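Clunutholm Castle: Listing and Access Project
Progress report to the Tindmont Fund, second period
Prepared by: Benvinda Carrilho
Period covered: April to July

Position at the end of July

The building survey is finished and the historical research is not. Spending is within budget. I would not read too much into that, as the larger bills come with the roof work and we have yet to see a firm price for it.

Building survey

Américo Louro completed the measured survey of the gatehouse, the chapel range and the north tower in June. His drawings are good and he found two blocked windows in the chapel that appear on no earlier plan. He also found that the crack in the tower stair runs further than the old report said. The Xenos report called it stable. It gives no readings and does not say how that was decided, so I have asked for gauges to be fitted and left for 12 months before anyone uses the word again.

The cellar under the hall could not be surveyed past the second bay. The floor there is under rubble and the owner wants to see a method statement before it is moved. We sent one in May and are waiting.

Dating

The application for listing describes Clunutholm as a medieval castle. Parts of it are. The lower courses of the north tower are plainly older than the rest, and the gate passage probably is too. The hall, which takes up most of the guidebook, looks to me like a rebuilding of the 16th century with a good deal of later tidying. The story that it was put up in a single summer for a royal visit rests on one letter, and the letter survives only in a copy made 300 years after the event. I have taken it out of the draft statement of significance. The owner would like it back in.
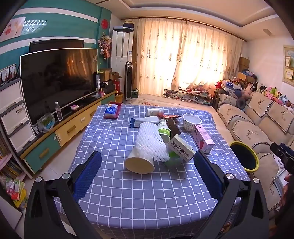

Samples from the hall roof have gone to the laboratory. We took them from the four trusses that seemed least repaired, though "seemed" is doing some work in that sentence. If the timbers turn out to be reused, the dates will tell us when the trees were felled and very little about the hall.

Access

The castle is privately owned and the agreement allows visits to the courtyard and chapel only. The two trial openings drew 225 people between them. The business plan from Skatgate assumes much bigger crowds by the second year, and I can't find the basis for it. Their comparison sites all have a car park. Clunutholm has a field with 40 spaces, and in wet weather it has a field.

Budget

The survey came in slightly under the sum allowed. We ask to move the difference to the archive line, where copying fees have gone up. No other changes are requested.

Risks

- Roof price. One contractor has visited and a second has been asked. Until both have quoted, the figure in the plan is a guess.
- Stair crack. The tower stays closed to visitors.
- Listing decision. We were told to expect an answer by fall. We were told the same in the first period about spring.

Next period

Américo will finish the cellar if permission comes. I will revise the statement of significance once the laboratory reports, and send the fund both versions with the changes marked. We would also like a decision on the archive line before the next claim is due.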